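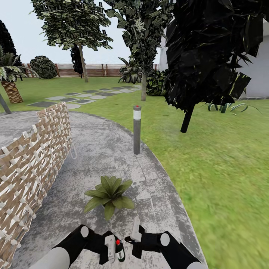

Re: Long books – do you finish them?

drallell
I'm on page 100 of a family history that runs to 1603 pages with the notes. My rule is to give any book 100 pages, and this one is slow going.

Jirell
Quit. The first part is all land deeds.

stisero
Disagree. The deeds matter once the brothers fall out over the farm. I read it in the evenings, one chapter at a time

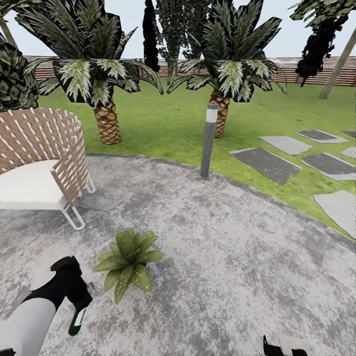
and skipped the notes until the end – they read fine by themselves.

Jirell
A book over 1000 pages needs a better editor. Le Roux did the same story in half the length.

stisero
Le Roux leaves out the mother completely.

drallell
Will try through Tuesday. Is the audio any good?

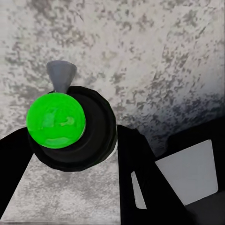 Green ball, close up

Lerato Mabuza
Audio is fine but you lose the family tree.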